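Baltisix Hand Gripper - Set-up and Operator Guide
Section 7: When the fingers stick, slip or stop talking

Welcome to the section we most enjoyed writing! Faults are where you really get to know a gripper, and the Baltisix is a lovely machine to get to know. Almost everything in this section can be put right at the table with the small hex key from the lid of the case. Read 7.1 before you touch anything, even if you are in a hurry.

7.1 Before you start

CAUTION: The fingers close with more force than you expect from something so light. Keep your own fingers, hair and lanyards out of the gap whenever the gripper is switched on.

CAUTION: If you work with a headset on, your view of the floor is poor. Clear cables and bags from your standing area first, and agree a stop word with everyone at the table. At Jostville we use "park", and it works a treat.

1. Say the stop word out loud.
2. Let go of the trigger and lower the gripper on to the table or mattress, fingers pointing away from people.
3. Wait until everybody else holding a gripper has stopped moving.
4. Lift the headset clear of your eyes before you step back.
5. Switch the gripper off and wait 15 seconds.

NOTE: Do not pull cloth out of a closed finger by hand. Section 7.3 has a much kinder way to do it.

7.2 Fingers stiff or uneven

The usual sign is that one finger arrives before the other, so the pads meet off centre and the cloth twists as you lift. Fabric work brings this on sooner than any other job. Lint is wonderfully good at finding its way into a joint.

1. With the gripper off, open and close the fingers gently by hand and feel for a gritty spot.
2. Check the joints on both arms, then the lower ones where the fingers attach to the white body. They should all feel equally firm.
3. Brush out any lint with the soft brush. A dry one, please - oil turns lint into paste.
4. If a joint is loose, nip it up by a quarter turn at most. Stop as soon as the play has gone.
5. Switch on and let the fingers run through their opening check. They should meet at the tips.
6. Try the grip on a folded cloth before you go back to a full garment. 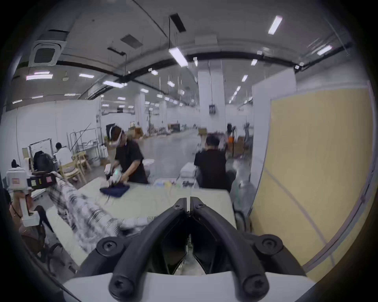

Fig. 7-1. Fingers meeting at the tips, with garment work under way at the table.

If the tips still miss each other after step 5, run the finger calibration in Section 4 again from the beginning. Skipping to the last screen saves a minute and costs you an afternoon. We have tried.

CAUTION: Never overtighten a joint to cure a slipping grip. The housing will crack long before the grip improves. Slipping has its own cure, in 7.4.

7.3 Cloth caught in the fingers

This is the fault most new operators meet first, and it looks far worse than it is. A loose edge gets drawn between a pad and its arm, the gripper senses a load it can't explain, and it holds on. Fault code 2312 comes up on the base unit. Holding on is what it should do, as a dropped load can be more dangerous than a stuck one.

1. Follow 7.1 up to step 4, but leave the power on.
2. Ask a second person to take the weight of the cloth. Don't let it hang from the gripper.
3. Press and hold the release button for 2 seconds. The fingers open slowly.
4. Ease the cloth out in the direction the fingers point, never sideways.
5. Look at both pads. If a pad has lifted at a corner, change it before carrying on.
6. Clear the code on the base unit and repeat the opening check.

NOTE: If the release button does nothing, switch off, wait 15 seconds and open the fingers by hand. They will move freely once the motor has let go.

Large items need extra care. Sheets, duvet covers and long garments can trail across the work surface and find the second gripper while your eyes are on the first. Agree who moves and who holds still, and keep the idle gripper well back from the hem.
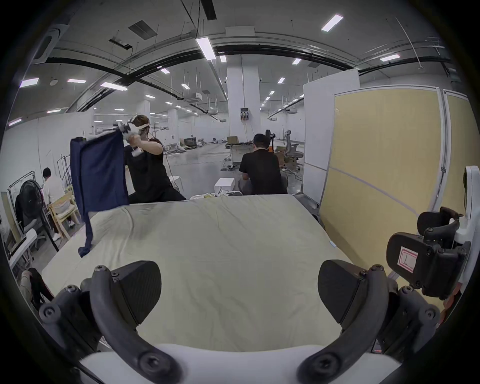

Raise big pieces slowly and pause once the lower edge is nearly clear. That short pause gives the load reading time to settle, and it has cut our own 2312 codes tremendously. It also gives you a moment to spot a fold heading for a joint.

7.4 Cloth slips out of the grip

1. Wipe both pads with a damp cloth and leave them to dry fully.
2. Check each pad for shine. A shiny pad has worn smooth and should be replaced as one of a pair.
3. Fit Stadard soft pads for thin cotton, or Metwally ribbed pads for denim and towelling. Don't mix the two on one gripper.
4. Tell the base unit which pads you have fitted. It sets the closing force from this, so a wrong entry gives you a wrong grip.
5. Pick up, hold and put down a test cloth before starting work.

7.5 Gripper drops its link

If the gripper goes quiet in mid-lift, treat it as live. It may pick up the link again and finish the last move it was given.

1. Keep your hand off the trigger and say the stop word.
2. Look along the cable for a snag, first at the shoulder clip and then at the plug.
3. Wait 30 seconds. If the link has not come back, switch off at the base unit, then at the gripper.
4. Reseat the plug and switch on again, base unit first.
5. Run the opening check with nothing between the fingers.

NOTE: Base units with software older than the 31st March release can show a good link when there is none. Update them using Section 3, then come back to step 4.

Write every dropped link in the log at the back of this guide, along with the job you were doing. Pad changes go on the same page.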